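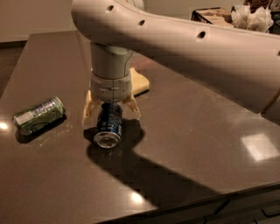

Light plastic with a slightly matte finish, molded grooves and a thin seam line.

Filed under: Workshop & Household > Cleaning > Plastics

Cleaning and keeping light-colored plastic

White, cream and pale gray plastics show every mark, and most damage to them is done during cleaning. The notes below apply to appliance covers, tool cases, drawer fronts, switch plates and fan housings. They do not apply to clear plastic, which scratches more easily and needs separate treatment.

Before you start

Unplug anything with a cord and take out batteries. Vacuum loose dust with a soft brush head. Wiping dry grit across a surface leaves fine scratches that hold dirt afterward, and a matte surface will turn shiny in patches if it is rubbed hard. Shiny patches cannot be put right with a cleaner.

General washing

Mix one teaspoon of dish soap into a quart of warm water. Wring the cloth until it no longer drips. Work from the bottom of an upright panel to the top, then rinse with a second cloth from the top down. Dirty runs on a dry panel tend to leave streaks, and runs on a wet one do not. Dry with a cotton towel. Change the water when it turns gray.

Seams, grooves and screw holes

Do not flood these. Soapy water carries dirt into a seam and leaves it there as a dark line.

Use a soft toothbrush, barely damp, and brush along the seam. For narrow grooves, fold a piece of cloth over the edge of an old plastic card. A cotton swab will do for holes and recesses - turn it one way only, or the fibers come off inside. Wooden toothpicks are acceptable on stubborn grease. Metal picks are not.

Specific marks

Pencil: white vinyl eraser, light pressure.
Ballpoint: rubbing alcohol on a swab, after a test on a hidden spot. Dab, lift, turn the swab.
Sticker glue: cooking oil left on for ten minutes, then dish soap. Repeat before you reach for anything stronger.
Shoe and rubber scuffs: baking soda paste on glossy plastic only.
Kitchen grease: warm water with twice the usual soap, left under a damp cloth for five minutes.

Keep acetone, lacquer thinner and oven cleaner away from all of it. Acetone softens several common plastics on contact, and the surface stays rough.

Yellowing

Yellowing is a change in the plastic itself and will not wash off. Check first that it is not a film of cooking grease or smoke, which will show on the cloth. Peroxide treatments can lighten a panel, but results are uneven and the color may return. Painting is more predictable. Wash, dry overnight, scuff with 500 grit paper used wet, wash again and apply a primer sold for plastic. Two thin coats of color are enough. Do not begin with 200 grit; the scratches show through paint.

Storage

Keep spare panels out of direct sun and away from heaters. Wrap them in plain paper or a cotton sheet. Newspaper ink can transfer, and soft vinyl sheeting can stick to harder plastic over a summer. Stand large panels on edge with support along the full length - a panel left leaning on one corner will take a bend.

Notes by Nelli Ruotsalainen. Revised 22/11/2021, storage section added.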